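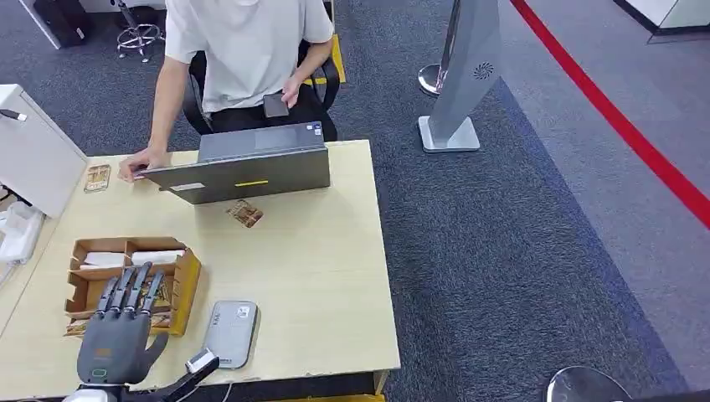

At the desk, with laptop and phone.

Stage and screen career of Yasuo Kobori to be told in full for the first time

Flustora Films is delighted to announce a season devoted to the actor Yasuo Kobori, opening at the Lunde Picture House in November. The season brings together his surviving films, recordings of his stage work and a new documentary by Maricruz Manríquez, who has spent six years following his trail through theatre cellars, family albums and one very damp projection box.

Kobori came to acting by way of tumbling. He joined the Skorero Players at 17 as an acrobat and general dogsbody, painting flats in the morning and falling off ladders for laughs at night. He had his first speaking part two years later (a postman, four lines) and by the end of that tour he was playing the lead in the same piece. He went on to give 1,338 performances with the company, a tally we can be sure of thanks to the notebooks in which he wrote down every town, every role and, very often, what he had for supper afterwards.

His film career began almost by chance, when the director of The Lamplighter's Cousin saw him in a matinee and offered him a week's work. He stayed for the whole shoot. Eleven more pictures followed, among them the comedy Skoltero, long thought to survive only in a shortened version. The season opens with the complete film, shown from a new print with its missing ballroom sequence back in place, and it's a joy! Kobori dances most of it with a tray of glasses in one hand.

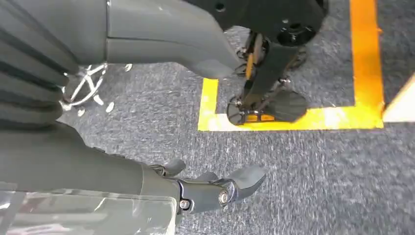

The notebooks are at the heart of the documentary, which is called Four Lines and a Letter. Manríquez reads from them throughout, and she has matched many of the entries to playbills, letters and snapshots lent by the families of people who toured with him. In all, 797 items have been copied for the project, and a good number of them will be on show in the foyer for the whole run.

"I started out wanting to know about one film," said Maricruz Manríquez. "Then I read his account of a snowed-in week when the company performed for the staff of a railway hotel, and I was lost. He notices everything. He's funny about landladies, he's generous about other actors, and he's very hard on his own singing. I can't wait for people to meet him."

Visitors will also be able to hear Kobori's radio plays in the upstairs bar, where the Lunde is putting in armchairs and headphones for the occasion. A booklet with a full list of his roles, a map of the Skorero tours and a long essay by Manríquez will be printed in an edition of 2,000 and given free with every season pass.
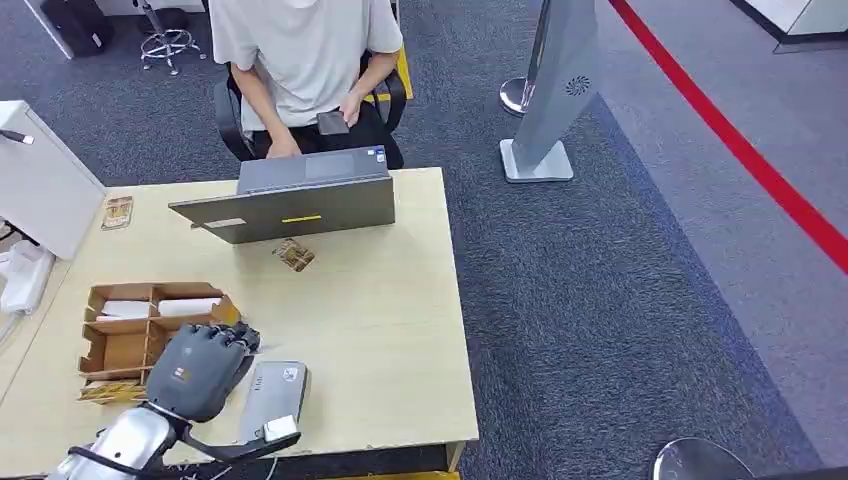

Laptop open on the desk, phone in hand.

Four Lines and a Letter will be shown on the opening night at 7.30pm, straight after Skoltero, with Manríquez taking questions from the stage. The film runs for 94 minutes. Captioned screenings are planned for every title in the season.

Notes for editors

The Lunde Picture House has a single screen and a small stage, which will be used for a reading of Kobori's first play with the Skorero Players.

Stills, preview links and interviews with Maricruz Manríquez are available from the Flustora Films press desk. Please say which title you are writing about when you get in touch.

ENDS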